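Checking wrist view against room view before you train

Quick one, writing this between runs. If your policy does fine on Perarow's stock tasks and then falls apart at the stove, look at the cameras first. We lost over 10 days to this in the Geltosetti kitchen sim.

Same simulated kitchen, wrist view then room view:

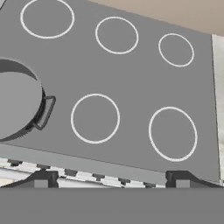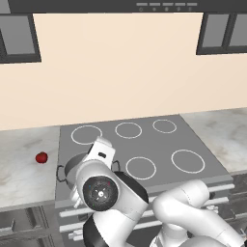

Steps.

1. Reset with a fixed seed. Write the seed down somewhere. Seriously.

2. Save both views at the same step. Not one step apart, that was our bug. Took forever to find.

3. Pick one landmark you can find in both. Pot handle works. Burner rings are ok but easy to mix up, they're all plain white outlines.

4. Project the landmark from one view to the other. Off by more than 6 pixels? Stop, fix the extrinsics. Dont train on it.

5. Move the arm, do it again. At least 2 poses, more if the arm hides the landmark.

Then train. We ran 205 episodes with the old camera sync and the same again with the fix. Fixed one picked up the pot a lot more often, mostly becuase it quit reaching short. Drawer tasks, no real change.

Still to do: same check on the Clunport scenes. Lighting is different there and the handle gets hard to find. Script goes in the Colombo folder once I clean it up.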